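Gikoso sorting arm

The Gikoso sorting arm, usually called simply Gikoso by the people who work on it, is a bin-picking robot put together in a shared workshop from a secondhand industrial arm and a good many parts made on the spot. It was started by Cheng-en Yu, a member of the Adota workshop, who wanted a machine that could reach into a bin of mixed household things and lift them out one at a time. The project has grown a little in every direction since then, as shared projects like to do, and it is now looked after by several members who take turns at it in the evenings.

Background

Yu had earlier built a much smaller desktop arm named Tinis, which ran on hobby servos and could pick up a cork or a walnut on a good day. Tinis was well loved (it still sits on a shelf by the workshop door, and visitors are welcome to try it), but its joints had enough play in them that the fingertips could wander a long way from where the software believed them to be. When a used arm of proper industrial size came up for sale, Yu and the other members pooled their money for it, and the arm arrived at the workshop in February with its controller and a box of unlabeled cables.

The first months went almost entirely into wiring. The old controller turned out to be sound, but the members wanted to send it commands from an ordinary computer, and the small program that does this, known as Weerasinghe, was rewritten 2 times before everyone was happy with it. It keeps a list of grasps to try, checks each one against the walls of the bin, and passes the arm a slow, gentle path to follow. It is a plain piece of software, and newcomers to the workshop are often encouraged to read it from top to bottom as a way of getting to know the machine.

Workspace

The arm works over a gray, tall-walled bin set on a wooden tabletop. A bin with high sides is harder than an open table, as the wrist has to come down nearly straight and there is very little room to tilt once the fingers are below the rim. Yu has always felt that this is where the fun lies, and the members have kept the tall walls even though a shallow tray would make for a far better success rate.

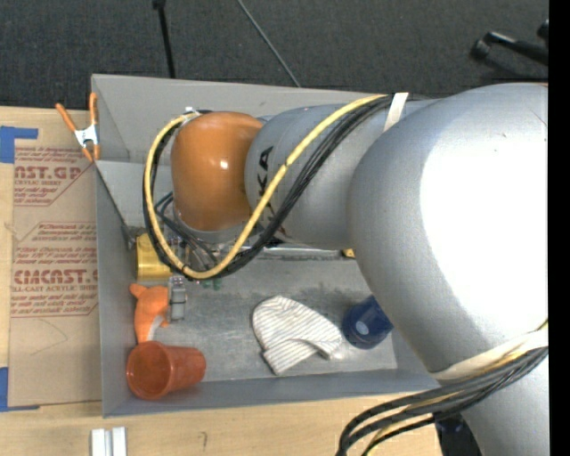 The arm reaching into the bin, with a sheet of acrylic in its protective paper on the table at left.

The things to be sorted are chosen so that no two ask for quite the same grasp. Stuffed toys are forgiving and can be squeezed almost anywhere. Plastic cups are easy when they stand up and much less so when they have rolled onto their sides into a corner, and a shiny can tends to confuse the depth camera with its reflections. Cloth is widely agreed to be the most troublesome of all, for a folded piece has no fixed shape, and the program must look for a raised edge or a wrinkle that the fingers can close on.

Cabling

The cables are routed along the outside of the arm and held with straps, with a generous loop left at the wrist so that the last joint can turn freely. The loop is a compromise, and a much discussed one. A tighter run would keep the view into the bin clear, but an early version of it pulled a connector loose during a long turn, and slack has been preferred ever since. Members starting a session are asked to move the wrist slowly through its full range by hand control and watch the loop the whole way.

Gripper

The gripper is small for an arm of this size, and deliberately so, as large fingers would fill the bin before they touched anything. Yu's first pair of fingers had flat faces, which held boxes nicely and let round objects squirt away. The later ones are slightly hollowed and give a firmer hold on cups and balls.

Testing

A full test session consists of 130 attempted picks, with the bin stirred by hand after every 6. In the best session the members have recorded so far, 96 of those attempts ended with an object lifted clear of the bin. Most of the misses were with cloth, and a fair number came from objects lying right against a wall, where one finger has nowhere to go. Work on a sideways nudge, meant to ease such objects toward the middle before grasping, is under way.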